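Bikeck opens hand-teaching workshop to small firms

Robots trained by hand, no code – that's the pitch from Bikeck, which opened its Trirnholm workshop to local firms on Friday. Staff there carry a hand-held gripper through a job, again and again, and the recordings go to train a robot arm later on.
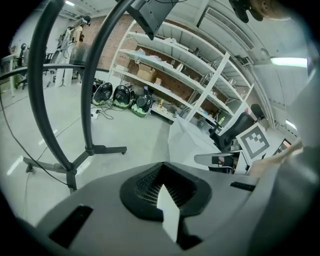
Each task needs 400 demonstrations before training starts, the firm says. Simple ones so far: picking up, putting down, passing from one hand to the other. Remote control is offered too, but its slower and operators tire quickly. Most visitors went straight for the gripper. Price for a first trial not yet set.
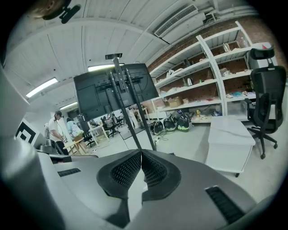
Amos Achterberg thought the figure was low, and said a packing line with 47 different boxes would need far more than that before he trusted an arm with it. He also wanted to know who owns the recordings once a firm has paid for them.

Bikeck says the customer does. Contract wording to follow.
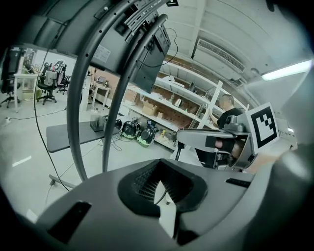

Two firms have signed up already, Indel and Dvorak, with Indel going first in November. Both will send there own staff to do the demonstrations – the company reckons people who know the job make better teachers. Training on the gripper takes 3 hours. Bookings through the Trirnholm office, mornings only.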